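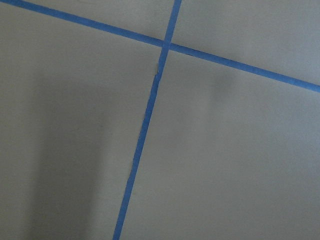 When the repair benches at Kanby were handed over to the arms last September, the first thing the staff were given was a roll of tape. Blue lines went down on the grey bench tops to mark where a part should be set before an arm came for it. Four people who had spent years mending pumps and valves by eye were now asked to put things inside lines.

I worked there then, in the stores, and I still do. I am in favour of the arms. They lift the heavy castings, and Pendo Wanyama, whose shoulder had been bad for two winters, no longer goes home with a heat pack. I would not vote to send them back. But the way the change was made left a good deal of work unnamed, and I think that matters for pay as well as pride.

Take the tape. It lifts and tears where hands and trays rub against it, and someone has to notice before a part gets set down a finger's width out. The plan we were shown by Ultislow, who fitted the system, had no line for this. It had "operator oversight", 50 minutes a shift. In practice Faraji Mwakalinga relays the tape, cleans the bench, sorts parts that came in dirty, turns round the ones that were placed backwards, and restarts the job. He was a grade three fitter before. He is now down as an attendant, a grade lower, on the grounds that the machine does the fitting.

Management will say the old skill is no longer needed. Some of it isn't. But Faraji knows from the sound of a bearing whether it is worth sending down the line at all, and he pulls out the bad ones before they waste an hour. Last year the shop put through 3798 units. I would like to know how many of those went smoothly on account of somebody like him, and I doubt the figure exists, as the log only records stops.

Lai-ching Yip, our shift lead, has asked for three changes. Attendants should keep their old grade for as long as they are expected to use the old knowledge. Bench upkeep should be written into the shift as a job with hours against it. And the people at the benches should be asked before a layout is altered, as the last one put the trays on the wrong side for anyone left-handed.

None of this is costly beside the price of one arm. The firm has agreed to look at the second point. On grades it has said only that the matter is under review, and it said the same in the spring.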